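## Demonstration data: what the count leaves out

The Briltix set is quoted as 3000 demonstrations. Be careful with that number. Over 21 hours of it repeat one object in one pose – repetition is cheap, and a policy trained on it looks better than it is.

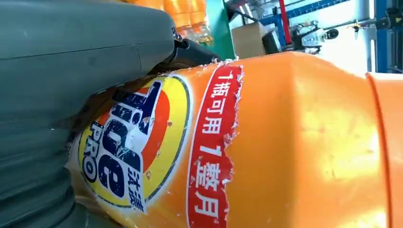 Itstead, Thursday, April 11, 2024

A Tide Pro bottle on its side, with the gripper pressed against it. The label is scuffed, and I doubt the model learns anything from clean labels alone. Still, one wrist view says nothing about whether the lift worked.

For September: pick 7 episodes and argue for throwing each one out.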